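How robots are kept safe to work near

Robots follow rules. Some rules are written into the robot's program. Others are for the people who use it. Both kinds are written down before the robot is switched on.

Rule 1: Stay inside the work area
The work area is the space the robot is allowed to reach. At the Hivham workshop it is marked on a plan. If the arm comes within 200 millimetres of the edge of that space, it slows down. If it reaches the edge, it stops.

Rule 2: Move slowly near people
A fast arm is hard to stop. When a person is close by, the arm may travel no more than 260 millimetres in one second. You could easily move your own hand faster.

Rule 3: Hold things gently
A robot hand has a limit on how hard it may squeeze. A brush handle needs a firm grip. A cardboard box needs a lighter one or it will be crushed. The limit is set for each object and checked by a person.

Rule 4: Clear up one kind of thing at a time
In a tidying task, rubbish and goods are treated differently. Crumpled tissue may be swept. Boxes of biscuits and snacks must be left alone. The robot hand works with a small brush, and the packets stay at the back of the table. 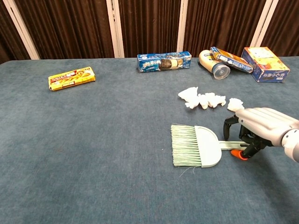
Rule 5: Keep the stop button close
Every robot needs a stop button that a person can reach. It is pressed once, and the robot stops moving. Ilham Entili tests the button each morning before any other work begins.

Rule 6: Write down what went wrong
If the robot drops or bumps something, the fault goes in the logbook with the time and the name of the task. Hüsnü Altıntaş reads the logbook and decides whether a setting must be changed.

Words to know
Grip: the way a hand holds an object.
Fault: something that did not go as planned.
Limit: the most that is allowed.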